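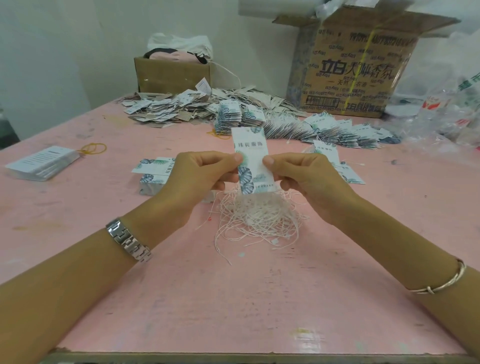 Session 2: Comparing grippers without fooling yourself

Most gripper comparisons you will read were decided before anyone switched the arm on. Somebody chose the object, the object suited one of the grippers, and the rest of the report is a table with that gripper in the top row. So we begin with the job and leave the hardware in its case for now. The job for this part of the course is hang tags, the printed cards that go on clothes. A person takes hold of one near its middle, thumbs and index fingers, both hands, and keeps it upright over a tangle of white string without seeming to make anything of it. Look at what lies beside it before you go shopping for fingers: tags flat in stacks, tags on edge in long fanned rows, a heap of kraft and beige ones lying every which way, loose cords in loops. A vendor will sell you a gripper for the flat stack. Ask about the heap.

What we mean by "works"

Write this down before the lab, because last year's groups wrote it down after and it showed. A gripper does not "work on tags." It picks a tag of a given kind, from a given starting state, and lets go of it in a stated place. Change any of those and you have a new claim that needs its own tries.

Starting states we will use:

Flat, single tag on the bench
Flat, top tag of a stack
On edge, in a row with neighbors touching
Heap
Tag with cord lying under it
Tag with cord lying over it

The last two look like fussiness on paper. They are where most of the trouble lives. Fingertips that close fine on a card will also close fine on a card plus a piece of string, and the force reading will tell you nothing useful about which one you got. If your only success signal is "the fingers stopped before they were fully shut," you will count string as tag all afternoon.

The grippers on the bench

Kunix, parallel jaw. Two flat fingers, rubber faced, position and force both readable. The data sheet gives a smallest object thickness that is thicker than our cards. People have told me it grips them anyway, and it does, when the card is already standing up. Flat on the bench it has nothing to get under. You can scrape the card to the table edge and pinch the overhang, which is a decent trick, but then say that in your report. It is a different task with an extra motion in it, and it needs a free edge.

Orer, suction, single cup. Very good at the flat single tag. This is the demo you have seen. On a stack it lifts the top card, and now and then it lifts the top card with a friend. On edge it has no face to land on. With cord lying across the card the cup leaks, and whether it leaks enough to drop the card depends on where the cord sits under the lip. I don't believe any figure for this that does not say where the cord was.

Fujimoto, two soft fingers with a thin nail on each tip. The most expensive item on the bench and the one students want to like. The nail is a good idea. It gets under a flat card some of the time and between cards in a row more often than I expected. It also catches string. Watch what happens on release: the finger opens, the cord stays on the nail, and the tag swings along to wherever the arm goes next.

I have no favorite. The course was offered a loan unit of a fourth type on the condition that we send the write-up over before showing it to you. We passed.

About the arm

Everyone uses the same arm, same mounting plate, same speed cap. Don't change the cap for one gripper because it "needs it." If a gripper only holds the card at a crawl, the crawl is part of the result and goes in the time column.

One arm, too. I get the two-arm question every term. People use two hands on this kind of work, one to steady the thing and one to do something to it, and a single gripper that does well in a picking test has not shown you it could do its half of that. Threading a cord through a hole is out of reach for this lab. Please don't let your conclusion wander off in that direction. "Could be extended to full tag assembly" is a sentence I cross out.

About the camera

The wrist camera sits behind the fingers and loses the target in the last part of the approach, because the fingers are in the way. The overhead camera keeps the target but sees white string on a white card very badly. Neither view is good. You will be tempted to mix them and call it fused. Before you do, run each alone on the same starting states and keep the misses. If the fused version beats both on the same set, fine. If it was tuned on that set, it hasn't beaten anything.

A patterned card helps more than you'd think. Busy print, big dark leaves and the like, gives the vision code plenty to lock onto, and it can give you a detector that has learned leaves. Then somebody swaps in a plain kraft tag and the arm sits there. Test on plain ones as well. Put them in from the first day.

Trial procedure

Ten tries per starting state per gripper. That is a small number and I want you to feel how small. If one gripper gets eight and another gets seven, you have learned that both sometimes fail. You may not write "outperformed." You may write "did as well as we can tell."

Shuffle the order. If you run all the Kunix tries first, you will be slower and clumsier with the Kunix, and by the last gripper you will have learned to lay the cards out kindly without noticing you do it. A different person lays out the tags than the one who runs the arm, and the layout person should not know which gripper is next. Turn your back if you have to.

Each group gets a box of 200 tags. Cards that have been nipped at the corner a few times bend, and bent cards are easier for fingers and harder for cups. Retire a card once it has a crease you can feel. Keep the retired ones in the envelope. I ask for the envelope.

What counts as a failure

No pick. Double pick. Pick plus cord. Drop on the way. Release that doesn't release. Crease. Human help of any kind, including nudging the bench. Restarting the program counts as help. I know it was "just the driver." The driver comes in the same box as the gripper.

Put every failure in a column of its own. Two grippers with the same success count can fail in very different ways, and for somebody who has to stand next to the thing, a missed pick costs a retry while a double pick goes out the door with the wrong garment.

The Westudcombe numbers

You will find the Westudcombe trial quoted in nearly every sales deck for this sort of gripper. Read the trial itself, which is in the course folder. Things to look for: the cards were all flat, all one size, and had no cord on them. Tries where the camera found no target were left out of the total as "not gripper faults." Cycle time starts when the arm is already above the card. None of that is hidden, and the authors say it plainly in the methods section. The decks don't. I would like each of you to work out what the headline rate becomes when the left-out tries are put back, and bring it on a slip of paper.

Comparing with a person

Somebody always wants a human baseline, and somebody always does it badly. Timing your lab partner picking up cards for one minute gives you the speed of a bored student. If you include a person, give them the same starting states, the same release spot, and the same failure list. One hand only, since the arm has one. Expect the heap to be the state where the gap is widest. Fingers feel the edge of a card and slide it loose before the grip is even made, and nothing on our bench does that, whatever the brochure calls its tactile layer.

Reading for the next session

The Westudcombe methods section. The Kunix and Orer data sheets, with every footnote. Skip the Fujimoto white paper unless you want practice finding the sentence where the object changes.

Lab report is due one week after your bench slot. Raw tables first, words second. Photographs of failures are welcome, and so are short reports.

Handout revised 2024-01-26. The December version had the wrong failure list, please recycle it.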